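Cirnon House Linen and Clothing Group
Minutes of the winter meeting
2019-12-05, written up by Iona Strachan

We began a little late and very cheerfully, with tea, and the November minutes were agreed with one spelling put right. Bags from the Rankin collection came to 138, which is a splendid number and rather more than our shelves were built for.

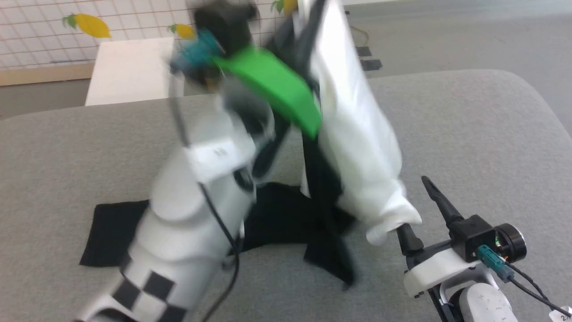

Sorting took up most of the talk. We agreed that each bag should be emptied and gone through piece by piece, with anything tangled shaken out before a decision is made. Black and white things do seem to travel together – a white garment held up with a long dark strip hanging behind it, and more black cloth still on the table – and we would like them parted before they reach the wash. Dark items will go to the Plenik shelves from now on, and whites to the Joretti cupboard.

The soft grey surface was thought kinder to knitwear than the old trestles, and we shall carry on using it through the winter.
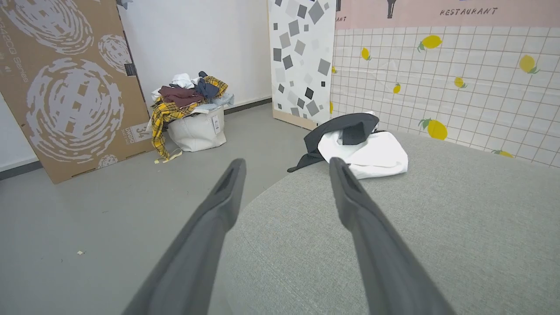
Iona felt that two piles were too few, and that a third was wanted for pieces nobody could place at first glance, so that good clothes weren't hurried into the rag sack. This was warmly agreed, and the third pile will be tried for 5 weeks.

Bedding came next, and we were longer over it than we meant to be! Sets will be tied with tape and odd pillowcases kept in a box of their own, where families can pick out a pattern they like. Faint marks are to have a soak and a second wash before anything is given up on.

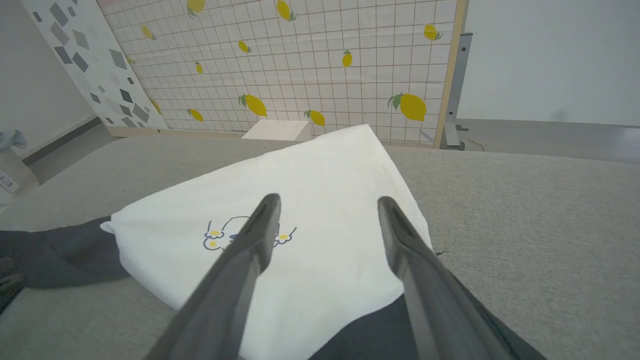 Do pillowcases need ironing before they go out? Only the plain cotton ones, and folding while warm will do for the rest.

Two new rolls of tape are to be bought. Next meeting in the new year, same room, with mince pies if any survive.

Recent items
Minutes of the November meeting
How to fold a fitted sheet
Rankin collection: what to bring

Contact the group | © Cirnon House | Back to top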